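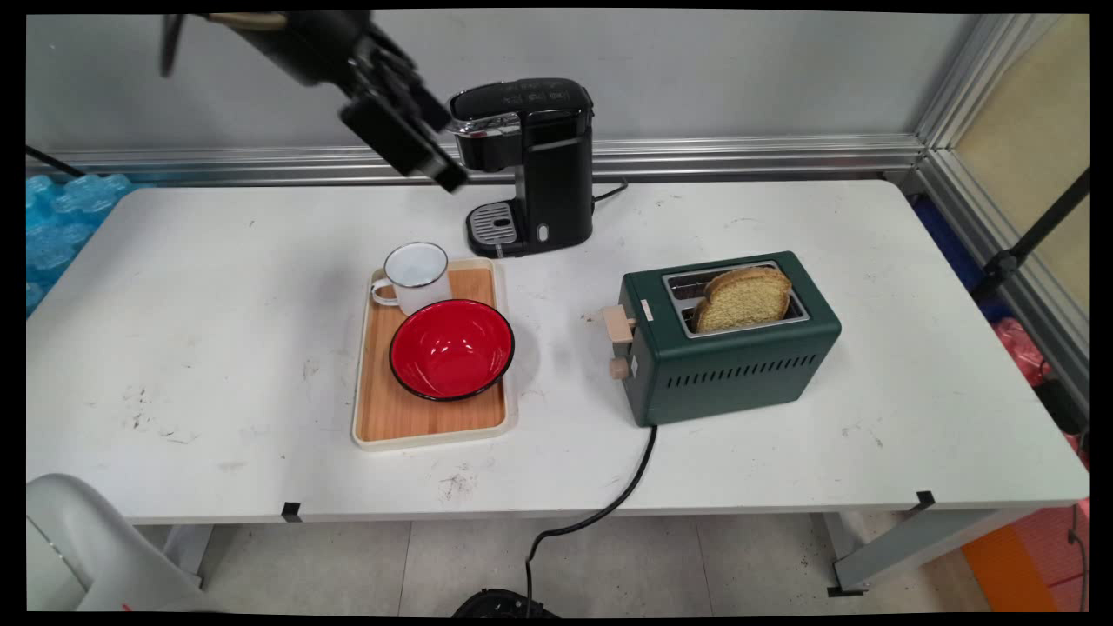

Ticket: Arm stops short of the coffee maker and then sulks
Opened 9/16/19
Status: closed, with one leftover at the bottom
Shared 5 times

Hi all, me again with the breakfast arm. I'm putting this on the Dadalik workshop tracker and copying it to the Plenex support inbox, so apologies if you get it twice. I've tried to write things down in the order I did them, including the dumb ones.

The routine is supposed to go: come down to the coffee maker, press the lid closed, go over to the toaster and push the lever down, then pick the mug up off the tray and set it on the drip grate. The arm is the black Hjaltested kit with the stock two-year-old firmware, the controller is a Zeledgate board, and Plenex runs the motion files. All of this was working fine in April! I even had people over to watch it. Then I moved the whole setup onto the white table and re-taught all the positions, and now it gets as far as hovering just left of the coffee maker's top and stops there. No crash, no nasty noise. The gripper points down at the table like it's thinking about it, and after a while Plenex throws error 668 and the run is over.

The manual says 668 is "joint target not confirmed." Thanks, manual.

First try: power. I figured the arm was sagging on voltage when it's stretched out, so I put a meter on the supply and ran the routine a bunch of times. Steady as anything. I also unplugged the toaster and the coffee maker in case they were doing something rude to the outlet strip. Same stop, same place, same 668. Plugged them back in.

Second try: I re-taught the lid position from scratch. I jogged the arm there by hand with the pendant, very slowly, and it went right where I wanted it. Saved it, hit run, and it stopped short again. So it can get there if I baby it, and it can't get there in a program. I wrote that on the whiteboard and underlined it and then went and had lunch.

Third try: speed. Plenex has that slider, and I'd had it at 80 percent the whole time because that's what it was in April. I dragged it way down and the arm went through the lid move and pressed it shut, first time. I got very excited. Then it went for the toaster lever and gave me 668 over there instead. Ran it again and it died at the lid. So slower was better but not fixed, and I really don't like "better but not fixed" because it makes me want to just leave it slow and go home.

Fourth try: I took everything off the table. Coffee maker, toaster, tray, the lot. I was thinking maybe I was brushing something on the way down and the joint was feeling it. Ran it over a bare table and got the same stop. I did find out that I'd never marked where anything went, so putting it all back took ages and I had to teach the mug position again. Please learn from me and put some tape down before you do this.

(While it was all cleared off I tried to scrub the scuffs off the tabletop. They don't come off. If you know what got dragged across it, tell me what to use.)

At this point I posted the log in the Plenex thread and Thodoris Spanos wrote back. Pasting his reply so it's all in one place:

"Your log shows the wrist joint going quiet before the target is missed. The controller asks it where it is, gets no answer, and waits. I would look at the cable before I looked at anything else. Hold it at the wrist connector, move the base by hand with the motors off, and feel whether it pulls."

So I did that. Motors off, one hand on the connector, the other swinging the arm around toward where the coffee maker goes. And yes, I could feel it pull! It wasn't a big tug, more like a dog that has decided it's done walking. On the old bench the arm was mounted lower and the cable had a big lazy loop in it. When I moved it I hung the arm so it reaches in from above, and I ran the cable off to the left the same way I'd always run it, and never thought about length. Out over the toaster it's tighter still. With a fast move the cable gets snatched, the plug shifts in its socket a hair, the joint drops off the line, and there's your 668. Going slow meant less snatching, so it survived more of the time.

I checked the plug with a magnifier and the little latch on one side was worn smooth. No idea if that was from this or from before.

What I changed:

I swapped in a longer wrist cable from the spares drawer. It's the same type, just longer, and I put the length on the label this time.

I tied it down to the arm just behind the wrist with a soft strap so any pull lands on the strap and the plug is left alone. Don't cinch this hard. I did, the first time, and the joint couldn't roll all the way.

In the Zeledgate settings I bumped the reply retries up to 5. It was on 1, and I'm pretty sure I did that myself months ago while chasing some other thing. This isn't a fix for a bad cable and I only touched it after the cable was done, so please don't come at me in the comments.

Then I put the speed back where it was and ran the full routine over and over with a real slice of bread in the toaster, which I'd been skipping. Lid, lever, mug, all good. I wiggled the cable on purpose during one run and it kept going. I let it do its thing while I swept up, and it never threw the error again, so I'm calling it.

The leftover: the mug. The gripper gets it by the handle fine, but it's enamel and kind of slick, and when the arm turns toward the drip grate the mug rotates in the fingers – only a little, but enough that it lands crooked. I'm going to try some rubber on the fingertips. If that doesn't do it I'll turn the mug around on the tray so the handle faces some other direction and come at it from there. That should be its own ticket, I know. I'll open one when I've got something to say besides "it's crooked."

Also, whoever took the good pendant battery, I'm not mad, just put it back on the charger.

For anyone searching later: Hjaltested arm, Zeledgate controller, Plenex error 668, happens at long reach, worse at speed, goes away when you jog it by hand. Check the wrist cable with the motors off. I spent most of a day on power and positions and it took me a couple of minutes to find once I had my hand on the plug.

Closing this one. Thanks Thodoris, I owe you a coffee, and I know which machine is making it.

5 comments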